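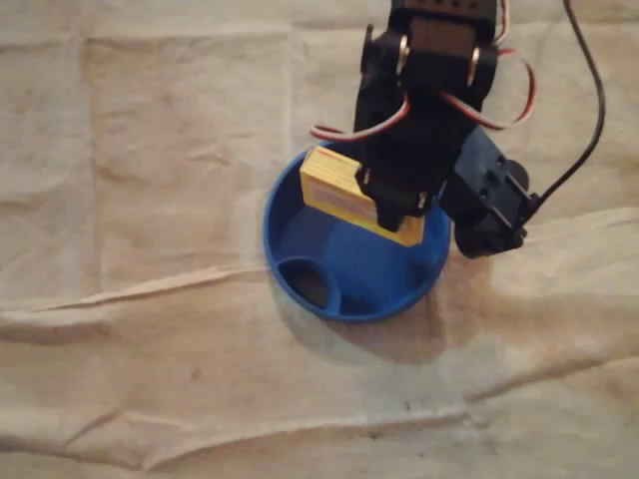
Where should small boxes and packets be kept in a house?

In one open bowl, on a surface you pass every day. I have come to this opinion slowly and I hold it fairly hard now. The usual advice is drawers with dividers, and I think the usual advice is wrong for most homes.

I mean the things that are too small for a shelf and too useful to throw out. Matches, fuses, plasters, picture hooks, a box of tacks, the spare bulb for the oven. Every house has them. In my house in Nirnolholm they used to live in a kitchen drawer, in a plastic tray with 6 compartments that I bought at Kurek's one December, when the shop had all its storage goods on a table by the door. The tray was well made. For a few weeks I put everything in its proper section, and after that I put everything in whichever section was nearest. By spring the drawer had to be shaken before it would shut.

A drawer hides things, and that is what people like about it. I don't think small things should be hidden. If I can't see the matches I buy more matches, and at one point I had 3 boxes of them open. A bowl shows you what you own. You look down and there is the yellow box, and you don't go to the store for another.

A bowl also has a limit. The drawer let me go on adding for years. A shallow bowl is full when the next box slides off the top, and then something has to be used up, moved or thrown away. I have done this sort of clearing out more often with a bowl than I ever did with a drawer, and it takes as long as the kettle does.

I would pick a plastic bowl over a pottery one. Pottery looks better, and visitors say nice things about it, but a plastic bowl can be dropped, rinsed and carried upstairs under one arm. Bright colors are good. Blue is good, because so little of what goes in it is blue. I also keep a cloth under mine. It stops the bowl from sliding and it catches the crumbs of cardboard that come off old cartons. I don't iron the cloth and I don't see why anyone would. 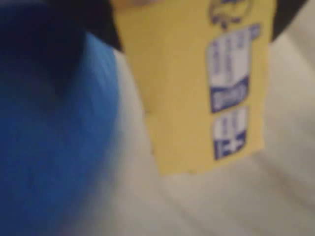 Is it worth keeping the packaging that small things come in?

Most of it should stay, at least until the contents are gone. There is a fashion for tipping everything into glass jars, and the shop at Zimino sells rows of them with little chalk labels. I tried it with tacks and screws and went back. A carton tells you the size, the length and what you paid. A jar tells you there are screws in it. Flat bits of card are worth a second look too, because the part number is often printed there and you will want it when you need the same thing again.

What I would throw out is the outer layer — the window boxes, the plastic shells, the card that only exists so the thing can hang on a hook in a store. A pack of 2 fuses can come on a piece of card as big as my hand. Cut off the part with the rating on it and put the rest in the recycling.

I know the argument against all this. A bowl on the side looks untidy, and in a small kitchen it takes up room you would rather have for chopping. My sister-in-law, who lives out on the Nirnura road, has a drawer for everything and can find a drawing pin in the dark. Some people can run a house that way and I wouldn't tell them to stop. Homes with small children need a high shelf, and matches and tacks shouldn't be in an open bowl there at all.

For the rest of us, I think the money spent on trays and dividers is mostly wasted. Mine went to the charity shop in the end, still with a tack in one corner. The bowl is on the counter by the back door. At the moment it has matches, string and a tube of glue in it, and the glue needs replacing.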